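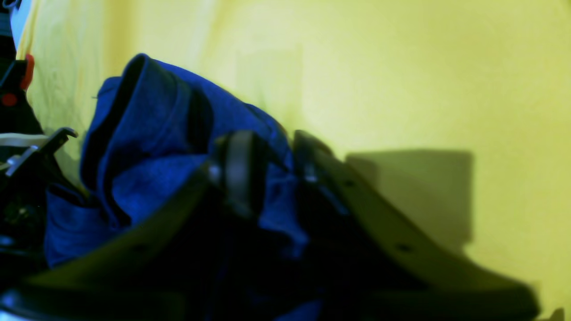
**Trota** is an animated children's television series produced by the studio Piątek in the town of Brurnbridge. It ran for three seasons and has 54 episodes, each of them eight minutes long. The series follows a trout of the same name, who leaves her river and opens a post office in the harbor town of Pornovton.

## Plot

Every episode starts in the morning, when the mail boat comes to Pornovton. Trota sorts the letters and always finds one with an address that is not complete. The rest of the episode is spent on the search for the right person. Most of the characters live on land, and Trota visits them in a bathtub on wheels. In the first season the tub is pushed by a goat. From the second season it has a small motor, which breaks often.

The series has no main villain. The harbor master, a heron, is presented as a danger to Trota in the first episodes, but later he becomes a regular customer of the post office.

## Production

Piątek had made only commercials before Trota. The backgrounds were painted by hand on paper and then scanned, and the characters were animated on the computer. The sea was at first also painted, but the studio was not satisfied with the movement, and in the second season it was replaced with a simpler sea of flat stripes. Some viewers did not like this change, and the painted sea came back for the last episode. 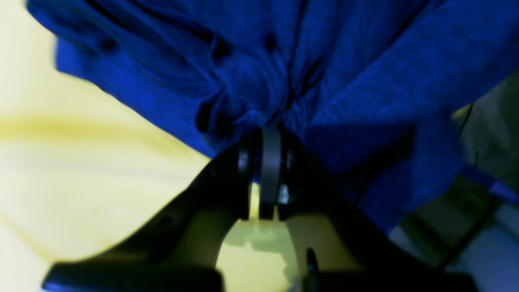
The dialogue is short. The studio wanted the series to be understood also by children who cannot yet read or who watch it in another language, so the characters speak mostly in single words. The narrator, who is heard only at the beginning and at the end, was added after the first test screening.

## Reception

The series was received well by parents, who praised its slow rhythm. Critics were more divided. Several of them wrote that the third season repeats stories from the first one, in particular the episodes about the lost parcel and the lighthouse.

## Merchandise and events

A picture book was published in July, after the end of the second season. The first printing was 500 copies, sold only in Brurnbridge, and these copies are now wanted by collectors. A board game was announced but not released.

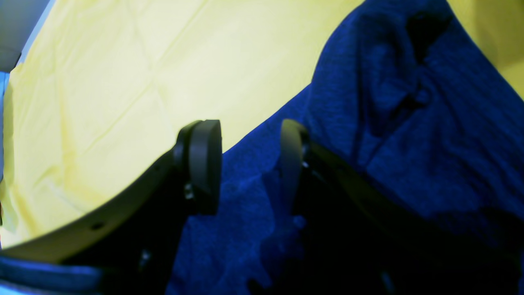
*Crumpled royal-blue fabric between two black gripper fingers*

Brurnbridge holds a Trota day every summer, with a bathtub race on the main street.

## See also

- List of Trota episodes
- Pornovton (fictional town)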